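Home | Projects | Reports | Contact

Progress report: Bulham Community Kitchen
9 September 2019
By Lai-ching Fu

The grant from the Mullurow Fund has now supported six months of cookery classes at Bulham. Attendance has been steady, and over 800 portions have been cooked and shared with households nearby. The steamed dumpling course remains the most popular – all 20 places were taken for the summer term.
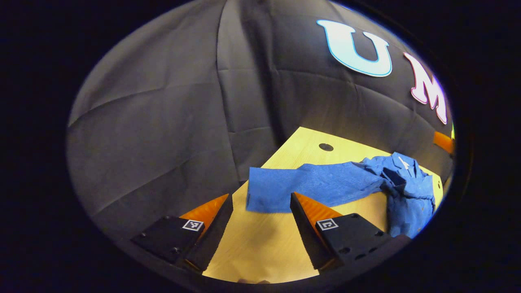

Spending and next steps

We have spent £1000 on flour, rice, pulses and spices, in line with the agreed budget. The second oven is still awaiting a gas safety check, and the bread classes have been moved to October as a result. Recipes from the Cheng course have been typed up and will be printed as a booklet. We would also ask the Fund to approve a further 6 sessions at Gemivham, where the hall has offered us Thursday evenings.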